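# Copos de plástico, suporte cromado

Na casa de Olga Barroso, as taças de plástico passavam o ano inteiro empilhadas dentro de um armário baixo, atrás das travessas. Saíam para os almoços no quintal e voltavam riscadas, com marcas de água no fundo. Em março, ela comprou um suporte de mesa da Cordero e tirou as taças do armário de vez.

O modelo é antigo e existe em muitas marcas: uma base pesada, uma haste no centro e ganchos de arame no alto. A taça fica pendurada pelo pé, de boca para baixo. A água escorre, o pó não entra e o conjunto ocupa menos espaço que uma bandeja.

Amparo Quintana, que vende utensílios de cozinha há anos, recomenda olhar primeiro para a base. Se for leve, o suporte tomba quando só um lado está carregado. Ela sugere pendurar as taças alternando os lados — uma de cada vez, sempre em ganchos opostos — e retirar na mesma ordem.
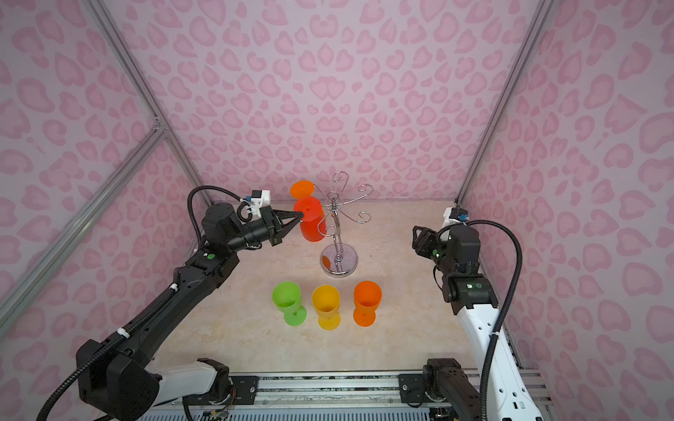
Taça de plástico pode ir no mesmo suporte que a de vidro? Pode, desde que o pé caiba no gancho; o plástico pesa menos e balança mais, por isso convém deixar uma folga entre uma peça e outra.

O cromado pede pouco. Um pano macio com água morna e uma gota de detergente resolve quase tudo, e o importante é secar logo depois. Esponja áspera risca a base espelhada, e os riscos aparecem mais do que as manchas. Nos ganchos com ponta em espiral, a sujeira se junta na volta do arame. Olga usa ali uma escova de dentes velha, a cada 2 semanas.

Já as taças coloridas sofrem com o sol. Os tons de laranja e vermelho costumam desbotar perto da janela, e a lava-louça muito quente deixa o plástico opaco. Yaneth Castaño, que aluga louça para festas, lava as dela à mão e só as pendura depois de sacudir a água. No depósito guarda 1000 peças em caixas com divisórias e deixa os suportes para a mesa de serviço, onde os convidados se servem sozinhos.

Para uma família, um suporte pequeno basta. Olga deixa 4 taças à mão e as outras continuam no armário, agora na prateleira da frente.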